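# Galería: la mesa de desayuno de Tolton

En Tolton llevamos desde diciembre dándole vueltas a una pregunta que parece sencilla: ¿aprende mejor un robot de dos brazos si le enseñamos la tarea entera o por tramos? Hina Khattak propuso hacerlo por tramos, y aquí van, con mucho cariño, algunas vistas del trabajo.
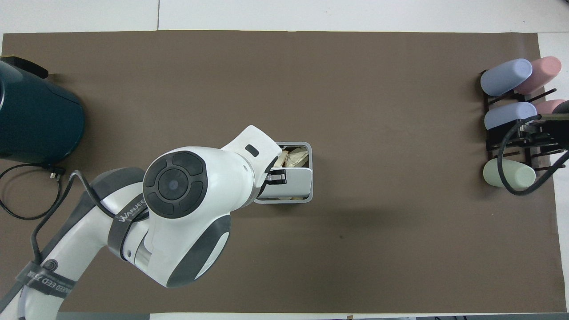

El método parte de 1,000 demostraciones teleoperadas, divididas en 3 tramos que se entrenan por separado y se unen después – la unión fue lo que más quebraderos de cabeza nos dio, y Adeel Cheema todavía sueña con ella. Con la política por tramos, los brazos se recuperan mucho mejor de un agarre torcido.
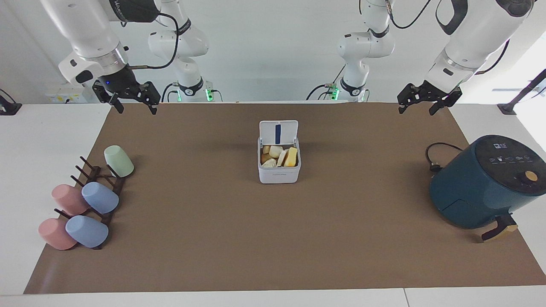 *Las dos pinzas abiertas sobre la mesa, con el soporte de tazas, la caja de comida y la freidora de aire.*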